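Computer keyboard

A computer keyboard is an input device that uses an arrangement of keys to send letters, numbers and commands to a computer. Its design descends from the typewriter, and most English-language models keep the QWERTY order of letters.

Full-size keyboards generally include a row of function keys, a group of arrow keys and a number pad. Compact models leave out the number pad to save desk space.

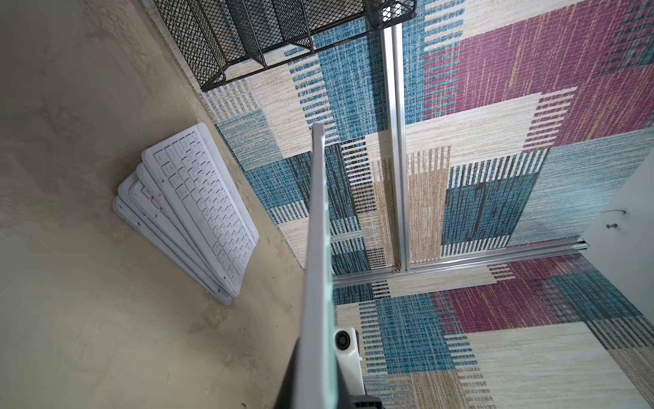 A stack of white keyboards

Layouts differ by country and language. French keyboards commonly use the AZERTY order, while German ones use QWERTZ. Many languages written in other scripts print two sets of characters on each key.

Under the keys, a membrane keyboard has a flexible sheet that closes a circuit when pressed. A mechanical keyboard has a separate switch for each key. Scissor switches, which have a short travel, are common in laptops.

See also: Typewriter; Numeric keypad; Touch typing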